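Shop Notes, February: The Arm on Bench 2

Illetham Shared Workshop

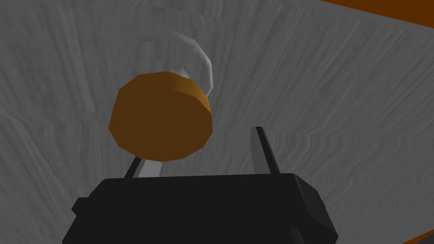

Sheena Dalgleish would like it on record that the simulator is lying to us. Her view, given over the noise of the band saw, was that any gripper can pick up a cylinder when the floor has no dust on it and the motors never get tired, and that she will believe in this one when it hands her a can of wood stain and she still has clean shoes.

I am mostly with her. The Gunn build has been going since the fall, and what it has to show so far is a dark two-fingered hand with an orange cylinder up by its fingers, all of it on a computer. Tatiana Polák, who runs the build, says the model has now done 600 simulated grasps and dropped 53 of them. She was pleased with that. I asked how many of the 53 were the same mistake and she said she hadn't sorted them yet.

The real hand is in two shoeboxes under the bench. The fingers are printed and the left one has been printed again after the mounting holes came out too tight. The motors are from Wutero and cost us $133 with shipping, out of the tool fund, which some of you have written to me about. I have no good answer except that the vote was taken at the open meeting and you could have come.

What bothers me more is friction. The simulation uses one number for how well the fingers hold on, and Tatiana picked it from a forum post. Our fingers are bare plastic. She plans to glue on strips of bicycle inner tube and then go back and change the number until the two hands drop things at the same rate. That sounds to me like grading your own homework, but she says it is how everybody does it, and she may be right.

The control software is Guduren, the free version. It crashed twice on the old shop laptop while I was standing there. If you have a newer machine you could lend for a month, please talk to Tatiana. It needs to have a working fan.

First lift with real parts is set for 7 p.m. at the next build night. Bring something round that you don't mind losing.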